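Getting the smell out of insulated mugs (and keeping it out)

I drink far too much coffee and I own far too many insulated mugs, so this page was bound to get written sooner or later. My sister-in-law says I should just buy new ones when they go funky. No! A good steel mug will outlive your car if you look after the lid, and it's nearly always the lid that stinks, so start there.

Take the whole thing apart. I mean all of it, the slider if it has one, the silicone ring, the little plug over the air hole. I went two years with a travel cup from Meltside before I noticed the ring even came off, and what was living under it I will leave to your imagination. A wooden toothpick is the best tool for lifting a gasket. Don't use a knife tip, because one nick and the thing leaks in your bag forever (ask me how I know, and ask the seat of my car too).

Soak the lid parts in a bowl of hot water with a spoonful of baking soda for 15 minutes, then rub them with an old toothbrush and a drop of dish soap. Rings that still smell of coffee after that can go in a half and half mix of white vinegar and water overnight. Rinse, and let them dry all the way before you put anything back. I lay mine out on a folded towel by the stove, and yes, I have lost a ring down the back of the stove doing this. It's still there.

Now the inside of the mug. For everyday brown film, put in a heaping spoonful of baking soda, fill it up with very hot water and walk away until it's cooled down. Most of it wipes right out with a soft bottle brush. Leave the lid off while it sits, please. Hot water plus baking soda plus a tight lid can build up pressure, and I've had one spit at me. 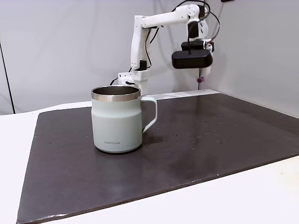 If the film has been building for months, you want something stronger, and for me that's a denture tablet. One tablet, warm water to the brim, leave it overnight, rinse it three or four times in the morning. They're cheap and they don't scratch. I know people who swear by the rice trick too (a spoonful of dry rice, a splash of vinegar, hand over the top and shake like mad) and it does work on narrow bottles where the brush won't reach the shoulder. It's also very loud at six in the morning, so pick your moment!

Things I don't put anywhere near a steel mug: bleach, steel wool, and that gritty powder cleanser everybody's grandmother kept under the sink. Bleach can pit the steel, and once it's pitted the stains have somewhere to hang on. For the outside, if yours has a powder-coat type finish, a soft cloth and dish soap will do nearly everything. Coffee drips that have dried on come off with a paste of baking soda and water, but go easy and use your fingertip. I rubbed a shiny patch onto a navy blue one that way and it annoyed me every day until I gave it to my nephew.

Dishwasher or no dishwasher? Check the bottom of the mug or the leaflet. Some are fine with it and some aren't, and the older ones I have are mostly hand wash. My Fonis went through by accident once and came out with the paint bubbled around the base. Still keeps coffee hot, looks awful, lives in the garage now.

We have very hard water out here past Pevovthorpe, so I also get that chalky white ring at the bottom that baking soda won't touch. Plain white vinegar, warmed a little, an inch or so deep, half an hour. Gone. If you have soft water you can skip this and I'm jealous.

Last bit, and it's the one I'm worst at. Store them open. Lid off, upside down until dry, then right side up on the shelf with the lid sitting next to it. A closed damp mug at the back of a cupboard from June until school starts is a science project. I keep all the lids in a wire basket from Vieira so air gets at them, and it only cost me a shelf I was using for cookbooks I never open.

Oh, and milk. If you take milk, rinse the mug as soon as you finish, even if it's just a swish under the bathroom tap at work. A cup with milk left in it on a warm afternoon is a whole different problem, and for that one I do the denture tablet twice and throw out the ring.

Questions or a better trick? Use the contact page | © Household tips pages, all rights reserved | Back to top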